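Speaker notes – Wallpaper in Rented Homes: What Stays Up and What Comes Down
Stakow Home Fair, small stage, 13th April

Slide 1. Title
Wait for the doors to close. Say who the talk is for: people who rent, people who let, and anyone who has stood in a hardware store holding two rolls from different batches. Questions at the end, five minutes.

Slide 2. Why wallpaper came back
Paint was the default in rentals for a long time. Cheap, quick, easy to touch up between tenants. Paste-the-wall papers changed the job. The paste goes on the wall, the strip hangs dry, and most of them peel off in full lengths later. Ask for a show of hands: who has steamed off woodchip? Let them groan and move on.

Slide 3. The Fositby survey
We wrote to landlords in Fositby and got 400 replies. The main worry was removal. Cost came second. Pattern hardly came up at all, although it's the first thing tenants ask about. Don't read out the whole table – it's in the handout.

Slide 4. Measuring
Height of the wall plus trim allowance, top and bottom. Then the pattern repeat. A large repeat can waste most of a strip on every drop. Buy one extra roll and check that the batch numbers match before you leave the store. Tell the Millet Street story here: two batches on one wall, fine by daylight, plainly different under the lamps. The landlord paid almost 800 to have it done again.

Slide 5. Preparing the wall
Fill, sand, wash, size. New plaster needs a sealing coat. If old paint comes off on a strip of tape, it will come off with the paper too. Pass around the sample board.

Slide 6. Large florals
People are afraid of these in small rooms. Tall stems draw the eye up and help a low ceiling. Muted grays and browns are easier to live with than bright colors, and a few small blossoms in blue and yellow are enough to pick up in a cushion or a rug. Mention the bottom edge: a straight metal trim gives the paper a clean finish.
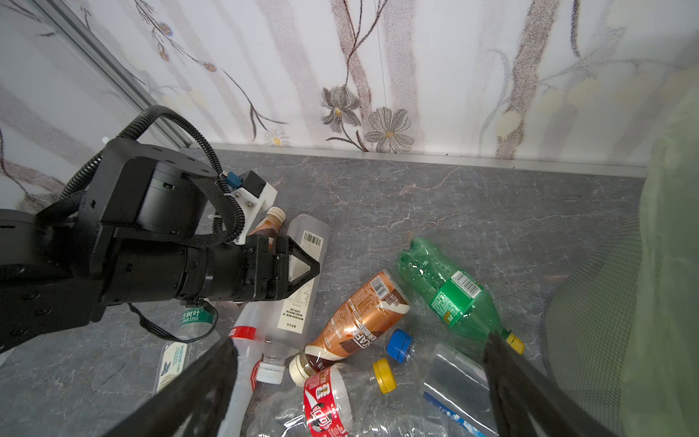

Slide 7. Taking it down
Start at a top corner and pull slowly, close to the wall. If the backing stays behind, wet it and wait. Scrapers gouge plaster, so keep them for last. Our total for the Zosis Court flats was 2,763, all rooms, including repairs. Leave that number up while people write it down.

Slide 8. What to put in the lease
Who chooses, who pays, who removes. Keep a spare roll in the unit and note the batch number on the inventory. The sample clause is on the back of the handout. The next session is in May, on floors. Take questions.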